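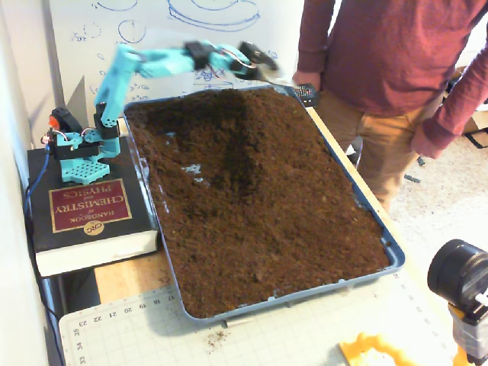
1. Work completed this period

Sallberg Fabrication, progress report to the Tresto Small Manufacturers Fund, 27 Oct 2019.

The press brake was leveled and anchored in bay 9. Back gauge repeatability was checked on 16-gauge mild steel and is within the tolerance stated in the grant application. The old shear has been sold and its floor space is now used for sheet storage.

Production on the new brake stands at 523 brackets for the Coelho trailer order, out of 1,000. Scrap was highest in the first week, when bend allowances were still taken from the old chart. A new chart has been posted at the machine.

2. Open items

The light curtain supplied by Praramon failed its first stop-time test. A replacement controller is on order. Until it is fitted, the brake runs with two-hand controls only, and parts that need hand support go to the manual brake.

Welding fixture B is behind schedule. The clamps arrived with the wrong thread and were returned.

3. Hours and spending

Operator training used 176 hours, all charged to the training line. Spending on tooling is under budget. Electrical work is over budget due to a longer conduit run, and we request a transfer between the two lines.

4. Next period

Complete the Coelho order, retest the light curtain, and finish fixture B. The next report is due in January.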